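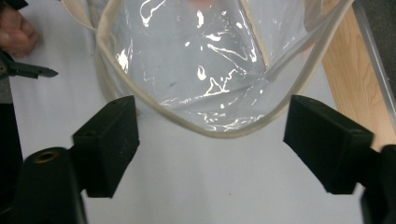
Clear plastic bag with cream piping.

Range notes, December

The Gultuma club has finished its rimfire season, and the trophy goes to Naima El-Sayed, who shot a 17-year-old Hiebert bolt action with a stock the colour of weak tea. She beat 19 other entries, several of them carrying more glass than the average greenhouse. My own new scope cost more than her rifle and gave me a beautifully sharp view of where I was missing.

The final relay was shot at 80 metres in a crosswind that changed its mind every few minutes. Elikem Adjei waited it out, as he does, and ran out of time with two rounds still in the block. Caoimhe Brophy didn't wait for anything and came second.

A word on ammunition. Analyn Dimaculangan bought 200 rounds of the cheap stuff for practice and reports that it groups nicely, provided you think of a dinner plate as a group. She has gone back to her usual brand and would like to sell the remainder at a fair price. See her at the bench nearest the gate.

Cleaning rods borrowed from the club rack are to come back to the club rack. Both of them.

Raymonde Li

Recent items
Zeroing a rimfire without losing your temper
Sling or no sling: members write in
New hours for the short range

Last updated: December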